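Speaker Notes: Restoring Passenger Rail Service to Siltville
Presented by Davina Nisbet, Regional Transit Office
Thursday session, main hall. Allow 14 minutes, then questions.

Opening

Good afternoon, and thank you to the Siltville Chamber for the invitation. I am speaking today on behalf of the Regional Transit Office. My colleague Hubert Laskowska prepared the ridership figures and will join me for questions.

(Pause. Next slide.)

Siltville lost its passenger trains when the Brilon line was reduced to freight. The track remained in use and was kept in fair condition. The station building was leased for storage, and the platform was fenced. Residents who work in Brilon now drive or take the county bus, which makes 7 trips each weekday.

The office was asked to study whether a morning and evening train could be restored at reasonable cost. Our survey went to 2,000 households in Siltville and the townships to the east. We received over 1,000 replies. Most of those who answered said that they would use the train if it reached Brilon before eight in the morning.

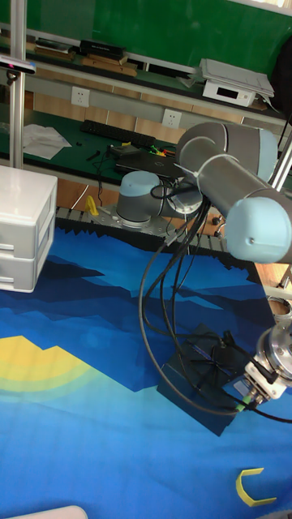

The timing of the morning train is therefore the central question in the study. Freight traffic has priority on the single track until 6:30. Mei-kuen Tseng of our scheduling group has drafted two timetables. The first leaves Siltville at 6:50 and makes no stops. The second leaves at 6:40 and calls at Pollock, where a short platform would have to be built.

(Slow down here. In August there was some confusion between the town of Pollock and Murdo Pollock, who chairs the county roads board. Say "the town of Pollock" each time.)

The office has not yet chosen between the two. The stop would serve the school and the clinic, but it leaves very little room for delay at the river crossing.

Station and parking

The Siltville platform needs new lighting, a ramp and a shelter. Jeanie MacKinnon has inspected the building and considers the roof sound. Parking would be on the gravel lot north of the tracks, which the county already owns.

(Next slide: map of the lot. Point out the entrance on Mill Street.)

Written comments may be left at the table by the door or mailed to the office. I will now take questions with Mr. Laskowska. Please refer questions on freight agreements to Ms. Tseng.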